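# About Sorkuser

Sorkuser records people showing robots how to do small household jobs. We started in January with one arm on a kitchen table. We now have 14 people and three rooms, and everything we record goes to the teams that train robot arms for our customers.

## How we work

Most of our sessions are done by remote control. An operator holds a pair of handles, watches the arm, and moves it through the task. In the other sessions the operator takes hold of the arm and guides it by hand. Hand guiding is slower, but new operators learn it in a day. Remote control takes most people 20 hours before we keep their recordings.

Each task is repeated 200 times, with the objects moved and the lighting changed between runs. We keep the failed tries too, marked as failed. Some customers want them and some don't.

## Who we are

Fouad Dabbas runs the recording rooms and trains the operators. Our software, Dronodham, stores the arm's movements together with the video so that any run can be played back on the same arm. Our two long-running projects are Otden, for kitchen tools, and Gu, for small packaged goods.

## Cutlery and small objects
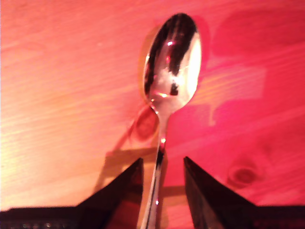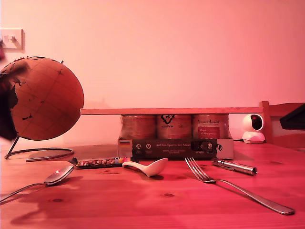

Operators at Sorkuser choose their own way of picking things up, and we don't correct them unless the grip damages something. Two people given the same job will often approach it from opposite sides, and both recordings are kept. Metal cutlery gets extra time on our schedule. A teaspoon held upright by the handle, bowl at the top, takes a careful hand on the controls, and the shine on the bowl changes with every small turn. A fork lying flat on the wood is a separate task with its own set of runs. New operators begin with larger objects and move on to cutlery when Fouad signs them off.

We take on new tasks throughout the year. Customers can send us their own objects, which we return when the recordings are delivered.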